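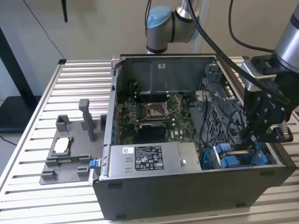 Somebody replied to yesterday's post asking why I bother pulling processors out of old office towers when the whole machine sells for 50 dollars. Fair question, so a few posts on it.

The towers come from the Clindside office clear-out. There are 14 of them, all the same model, and they sat in a hallway until October 3, 2020, when I signed for them. No drives, no operating system.

A whole tower goes for 50 if it boots. Five of these don't. Those are the ones I strip. The chip, memory and power supply sold separately bring in more than a dead tower does.

Order I work in: side panel off, case on its side, socket up. Ground yourself on bare metal. Then the cooler, then the lever, then the frame, then the chip.

Warm the machine up first if it will run at all. Old paste grips hard when it's cold. If it won't run, twist the cooler a little each way before you lift. Don't pull straight up.

Lift the chip by its edges and put it down somewhere it can't slide. A tray with a pocket is good. I used a saucer for years and chipped a corner on one.

Don't leave the socket open longer than you need to. If the board is going to be sold, put a plastic cover on it. Inex sells them in bags of 100, and I'm still on my first bag.

Someone asked about the power supply. Leave it closed. Check the label for the wattage, test it with a cheap tester, and sell it or recycle it as a unit.

Blue plastic on these office cases usually means you can move that part without a screwdriver. Drive caddies, latches. Check for screws anyway before you force anything.

Time per tower is 20 minutes now. The first one took me most of an evening.

Boards that fail go to Sibiya for recycling. They take bare cases too, but you have to bring them in yourself.

Next batch is in November, from the Fustasance warehouse. Mostly small form factor, so I'll need shorter screwdrivers.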